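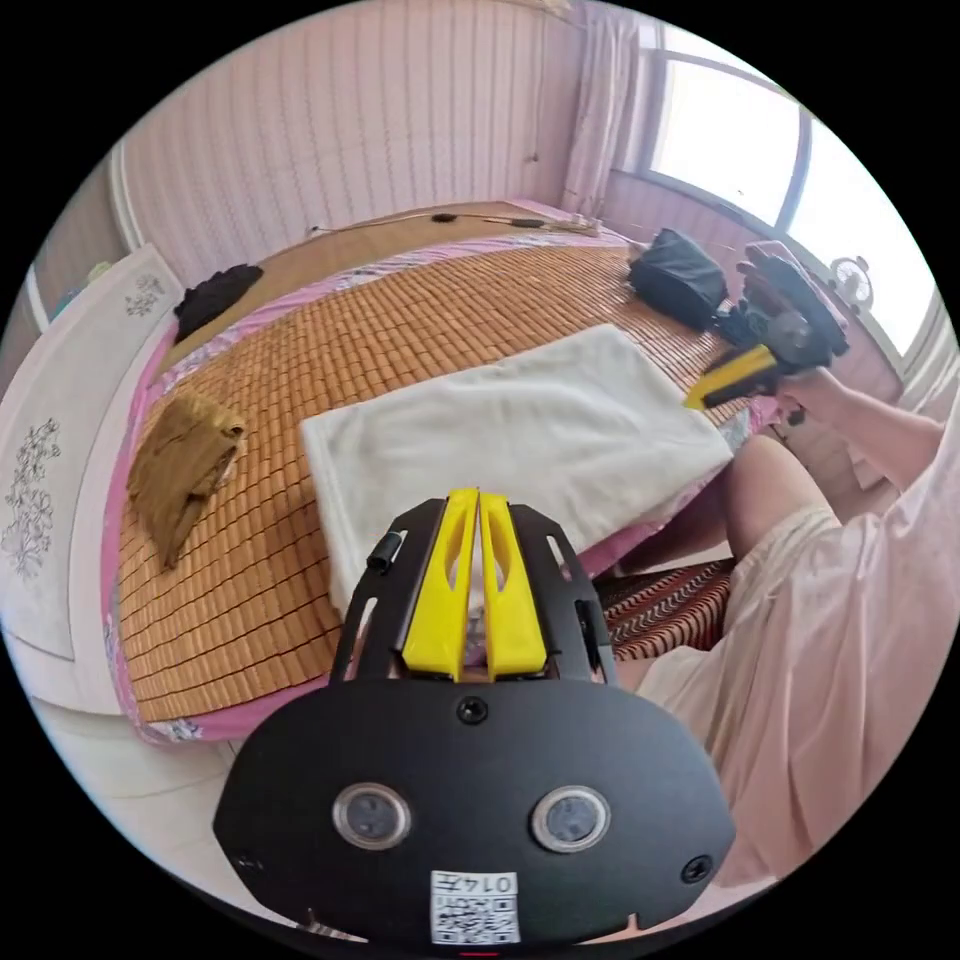
Stutov Hotels to open Lenen Bay resort in November

Bookings now open for 78 rooms and four garden villas on the quiet side of the bay

Stutov Hotels has confirmed that its newest property, the Stutov Lenen Bay Resort, will receive its first guests in November. Reservations may be made from today through the company's website, by telephone and through appointed travel agents.

The resort stands on the eastern shore of Lenen Bay, a short walk from the fishing harbour and the covered market. It has 78 guest rooms in three low buildings and a further four villas set in the gardens behind the beach. All rooms have a balcony or a terrace. Rooms on the upper floors of the north building look over the bay, and those on the ground floor open directly on to the lawn.

The site was previously occupied by the MacLeish Guest House, which closed to visitors when its owners retired. Stutov Hotels bought the land and buildings the following year. The original dining hall has been kept and repaired, and will serve as the resort's main restaurant under the name MacLeish. New building work has been limited to the height of the older roofs, in line with the wishes of the local planning office, and the line of mature trees along the shore road has been left in place.

MacLeish will be open for breakfast, lunch and dinner and will welcome non-residents at all meals. The menu is built on fish landed at the harbour, with rice, vegetables and fruit bought from growers in the Lenen valley. A children's menu will be served until 7pm. A second, smaller venue beside the swimming pool will offer light meals and cold drinks during the day.

A company spokesperson said: "Lenen Bay is well known to travellers within the region but has had few places to stay for those arriving from further away. We have planned the resort for people who wish to spend several days in one place, and we have tried to keep the easy manner for which the guest house was known. We are grateful to our neighbours for their patience during the building work."

Guests will have the use of a 25-metre swimming pool, a separate shallow pool for children, a fitness room and a small library. The spa, which has its own entrance from the garden, will be run by Corkus, a wellness company already present at two other Stutov properties. Treatments may be booked before arrival or at the reception desk, subject to availability. Spa opening hours will be 10am to 8pm.

Laundry will be collected from rooms each morning and returned by the following evening. A same-day service will be offered for items handed in before 9am.

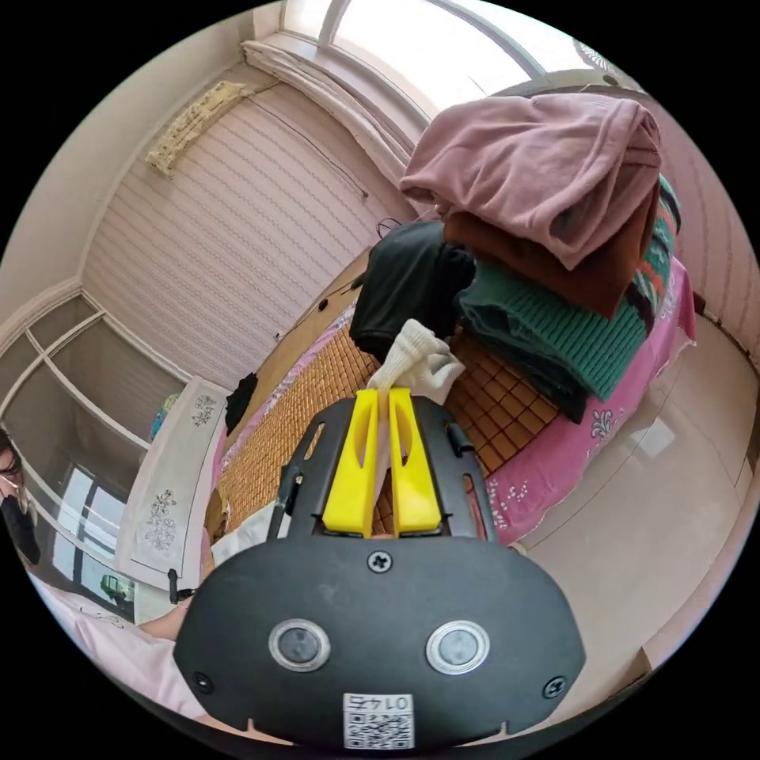
A white sock held above a brown sleeping mat.

For business visitors, the resort has a meeting room for up to 200 people, which can be divided into two smaller rooms by a sliding wall. It may be hired by the half day or full day, with or without catering. Wireless internet access is included in the price of all rooms and villas, and in the hire of the meeting room.

The resort will employ staff from Lenen and the surrounding villages wherever possible. Recruitment for kitchen, housekeeping and front desk posts is under way, and a training programme for new staff will be held on site before opening. Those without earlier hotel experience are encouraged to apply. Details of vacancies are displayed at the site office on the shore road and on the careers page of the company's website.

Getting to the resort

The resort can be reached by road from the regional airport. A shared transfer will meet scheduled daytime flights and must be reserved at least one day ahead. Private cars can be arranged at any hour. Guests travelling by ferry will be met at the harbour on request. Parking is free for residents and for diners at MacLeish.

Opening offer

Guests who stay for four nights or longer during the opening month will receive daily breakfast for two and one return airport transfer per room. The offer applies to all room types, including villas, and cannot be combined with other offers or with group rates. Bookings made under the offer may be changed once without charge, provided that the new dates fall within the same month. Members of the Stutov guest programme will collect points on these stays in the usual way.

Rates for other periods are published on the company's website and include service and local taxes. Children under six stay free of charge when sharing a room with two adults. Cots are supplied without charge and extra beds can be requested at the time of booking. Check-in is from 2pm and check-out is by noon.

About Stutov Hotels

Stutov Hotels owns and manages resorts and city hotels with a total of 1254 rooms, including those at Lenen Bay. The company is privately held. Its properties cater for both leisure and business travellers.

Media enquiries

Requests for interviews, floor plans and press visits should be addressed to the Press Office, Stutov Hotels. Press visits to Lenen Bay can be arranged once the resort has opened. Travel agents seeking contract rates should write to the Sales Office.

Ends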